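드라넌트(Drarnent) 양팔 로봇 사용 후기, 채소 분류장에서 한 철 써 보고

저희는 농가에서 들어온 채소를 나무 상자에서 꺼내 주문별 바구니에 담거나, 섞여 들어온 것을 품목별로 나누는 작은 꾸러미 업체입니다. 작업자는 저까지 다섯 명이고 작업장 이름은 마이(Mai)예요. 지난 2월에 브렌드게이트(Brendgate)를 통해 드라넌트 양팔 로봇을 들였고, 이제야 후기를 씁니다. 먼저 말씀드리면 저는 이 기계가 참 마음에 듭니다. 출근해서 전원 넣는 순간이 아직도 설레요! 다만 좋은 점만 적으면 저처럼 검색으로 들어오신 분들께 도움이 안 될 테니 답답했던 부분도 그대로 적겠습니다.

들이게 된 계기

담는 일 자체는 어렵지 않습니다. 문제는 허리예요. 바닥에 놓인 상자에서 감자를 꺼내고, 일어서고, 다시 숙이고. 성수기에는 하루 주문이 101건까지 들어오는데, 그런 날 오후 네 시쯤 되면 다들 말수가 줄어듭니다. 탐조 링 계산으로는... 아니, 오타네요, 띤 럼(Tín Lâm) 씨 계산으로는 주문이 제일 몰린 주에 꾸러미가 700개였습니다. 띤 씨는 출고 담당이라 이런 숫자를 전부 공책에 적어 둡니다.

처음에는 컨베이어와 자동 저울도 알아봤습니다. 설비 업체 칼렌(Kallen)에서 견적도 받아 봤는데 저희 작업장은 기둥이 애매한 자리에 있어서 라인을 깔면 통로가 사라지더라고요. 드라넌트는 지금 쓰는 상자와 장바구니를 그대로 쓸 수 있다는 점이 컸습니다. 상자 규격을 바꾸면 농가 쪽에도 부탁을 드려야 하는데 그 얘기를 안 꺼내도 되니까요.

설치와 첫 주

설치 기사님이 오셔서 이틀 걸렸습니다. 첫날은 전원과 배선, 둘째 날은 손 동작 조정. 저희 쪽에서는 지앙 지압(Giang Giáp) 씨가 교육을 받았습니다. 기계 만져 본 경험이라고는 지게차 면허 정도였는데 셋째 날에는 혼자 작업을 등록하고 있었어요. 화면 메뉴가 단순한 편이고, 품목을 고른 다음 어디서 꺼내 어디에 둘지 정하면 됩니다. 한글 메뉴의 번역은 조금 어색합니다. '놓기'가 '포기하기'로 되어 있어서 처음에 다들 한참 웃었습니다.

첫 주는 느렸습니다. 사람이 세 번 담을 시간에 한 번 담는 수준이라 속으로 걱정을 많이 했어요. 그런데 상자 배치를 바꾸고 조명을 하나 더 달았더니 눈에 띄게 나아졌습니다. 상자를 로봇 앞쪽 바닥에 모아 놓고 팔이 서로 엇갈리지 않게 좌우를 나눠 주는 것, 이게 저희가 찾은 요령입니다. 왼팔은 나무 상자 쪽, 오른팔은 장바구니 쪽으로요.

실제로 써 보니

제일 놀란 건 손입니다. 집게 하나로 무조건 꽉 무는 기계를 상상했는데 손가락이 여러 개라 물건에 맞춰 벌어지는 모양이 다릅니다. 애호박이나 주키니처럼 길쭉한 것, 배추처럼 덩치 큰 것을 같은 기계로 다룰 수 있으니 품목이 매일 바뀌는 저희한테는 이만한 장점이 없어요. 양팔이 따로 다른 품목을 맡을 수 있는 것도 좋고요.
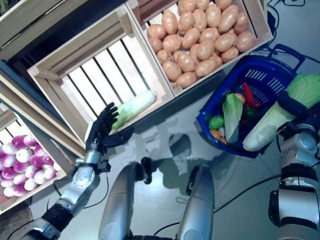
주키니가 놓인 상자 옆에서 손가락을 편 왼손, 그리고 파란 장바구니 위쪽에서 배추를 쥔 오른손. 감자와 순무 상자도 가까이에 두고 씁니다.

품목별로 느낀 점을 적어 보면, 배추는 기대 이상입니다. 크고 무거워서 사람 손목에 부담이 가던 품목인데 이제는 거의 로봇한테 맡깁니다. 주키니도 안정적이에요. 순무는 둥글어서 걱정했는데 상자에 가득 차 있을 때는 잘 집고, 바닥에 몇 개만 남으면 굴러다녀서 시간이 걸립니다. 감자는 잘하지만 빠르지는 않습니다. 급할 때는 그냥 사람이 두 손으로 퍼 담습니다. 상추처럼 잎이 여린 것은 아직 사람이 합니다. 압력을 낮게 설정하면 된다고는 하는데 제 마음이 안 놓여서요.

띤 씨 공책에 따르면 지난달에 로봇이 옮긴 배추가 854통이었습니다. 전부 사람이 허리 숙여서 들던 것들입니다. 이 숫자를 보고 저는 좀 뭉클했어요.

사람들 일은 어떻게 달라졌나

이 부분을 궁금해하시는 분이 많을 것 같아 길게 씁니다. 도입 얘기를 처음 꺼냈을 때 분위기가 썩 좋지는 않았습니다. 항 하(Hằng Hà) 씨는 분류를 오래 해 온 분인데 회의가 끝나고 저한테 따로 와서 그럼 나는 뭘 하게 되느냐고 물으셨어요. 그때 제가 대답을 시원하게 못 했습니다. 지금 생각해도 죄송한 일이고, 혹시 도입을 준비하시는 분이라면 기계 고르기 전에 이 대답부터 준비하시면 좋겠습니다.

지금 항 씨는 품질 검사를 맡고 있습니다. 전에는 담기 바빠서 무른 것을 걸러 낼 틈이 부족했는데 이제는 바구니마다 확인하고 내보냅니다. 고객 불만 전화가 줄었고, 항 씨 목소리는 커졌어요(좋은 의미로요!). 농가에 전화해서 이번 주 고추가 어떻더라 하고 알려 주는 일도 항 씨가 합니다. 시급도 그에 맞춰 올렸습니다.

타오 닌(Thảo Ninh) 씨는 생각이 조금 다릅니다. 몸은 편해졌는데 심심해졌다고 해요. 예전에는 둘이 마주 앉아 수다 떨면서 담던 시간이 있었는데 지금은 각자 맡은 자리가 떨어져 있습니다. 저도 그 말을 듣고 나서야 작업장이 조용해졌다는 걸 알았습니다. 그래서 오전에 한 시간은 로봇을 세우고 다 같이 잎채소를 담습니다. 효율로만 따지면 손해일 수도 있는데 저는 이 시간을 없앨 생각이 없습니다.

사람을 줄이지는 않았습니다. 대신 잔업이 거의 없어졌고, 잔업 수당으로 받던 돈이 줄어드는 문제가 생겨서 기본급을 다시 정했습니다. 이것도 미리 계산해 두실 항목입니다.

아쉬운 점

케이블이 제일 불편합니다. 작업장 바닥으로 검은 선이 지나가는데 물청소할 때마다 들어 올려야 하고 발에 걸리기도 해요. 브렌드게이트에 물어보니 선 정리 덮개를 따로 판다고 하던데, 처음부터 넣어 주면 안 되나 싶습니다. 바닥이 반들반들하면 조명이 비쳐서 인식이 흔들릴 때도 있습니다. 저희는 조명 각도를 돌려서 해결했습니다.

손 부분 청소도 손이 갑니다. 감자 흙이 관절 쪽에 끼기 때문에 퇴근 전에 솔로 털어 줘야 합니다. 십 분이면 되지만 피곤한 날에는 그 십 분이 깁니다. 빈 뜨(Bình Từ) 씨가 칫솔이 제일 낫다고 해서 다들 칫솔을 씁니다.

비용은 계약 조건마다 다를 테니 기계값은 적지 않겠습니다. 참고로 저희가 조명과 배선 공사에 따로 쓴 돈이 거의 1,770달러였습니다. 견적서에 없던 금액이라 조금 당황했어요.

추천하느냐고 물으신다면

품목이 자주 바뀌고, 상자째 바닥에 놓고 일하고, 라인을 깔 자리가 없는 곳이라면 추천합니다. 한 가지 품목만 대량으로 다루신다면 전용 선별기 쪽이 빠를 거예요. 별점은 다섯 개 중에 네 개 반, 깎은 반 개는 케이블 몫입니다.

설정값이나 상자 배치가 궁금하신 분은 댓글 남겨 주세요. 지앙 씨가 배치도를 그려 둔 게 있어서 정리되면 올리겠습니다. 잎채소를 로봇에 맡기고 계신 분이 있다면 압력을 얼마로 두셨는지 저도 좀 여쭙고 싶습니다.

10월 23일 일요일 작성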